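À Brême, on apprend à un robot à attraper un chapeau

Le jeune éditeur Grarero, installé à Bremen, a lancé ce mercredi 25 mars 2020 une campagne de téléopération pour Sallow, son robot à deux bras. Le principe tient en une ligne : un humain pilote à distance dans un appartement simulé, le logiciel enregistre, et le robot est censé en tirer des leçons. L'objectif affiché est de 500 démonstrations d'ici le mois de mai. Les opérateurs en ont livré 7 la première matinée, ce que la direction qualifie de démarrage prudent.

L'appartement, lui, n'a pas lésiné sur le carrelage. Les peintures encadrées y voisinent avec des murs à motifs que peu de locataires auraient signés sans discuter. L'avantage d'un logement virtuel - outre le loyer - est qu'on peut y manquer sa prise sans rien rayer.
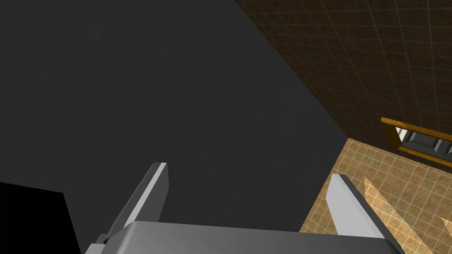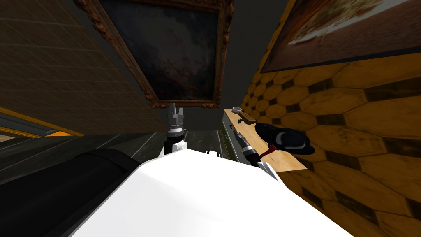
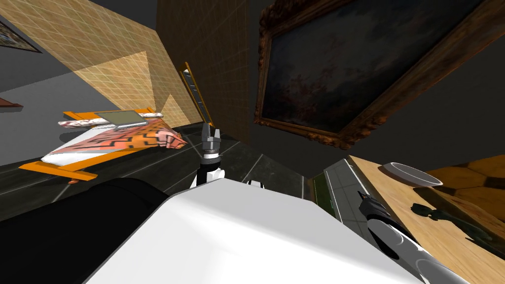 Images du simulateur. Sur la deuxième, une pince s'approche de l'étagère où est posé le haut-de-forme.

Lieven Segers, joint par téléphone, trouve l'affaire moins reposante qu'elle n'en a l'air. Selon lui, conduire deux bras à la fois revient à se coiffer devant un miroir avec les mains d'un autre, et une hésitation de l'opérateur finit tôt ou tard dans les gestes de la machine. Il préférerait moins d'essais et un tri plus sévère, quitte à jeter « presque 2 démonstrations sur 5 ».

Grarero répond que le tri viendra ensuite et que les hésitations, bien documentées, ont aussi leur valeur. Wouter Visser, responsable de la campagne, admet tout de même avoir refait son premier enregistrement. Les séances reprennent demain matin, avec une pause imposée aux opérateurs toutes les deux heures. Le robot n'en a pas demandé.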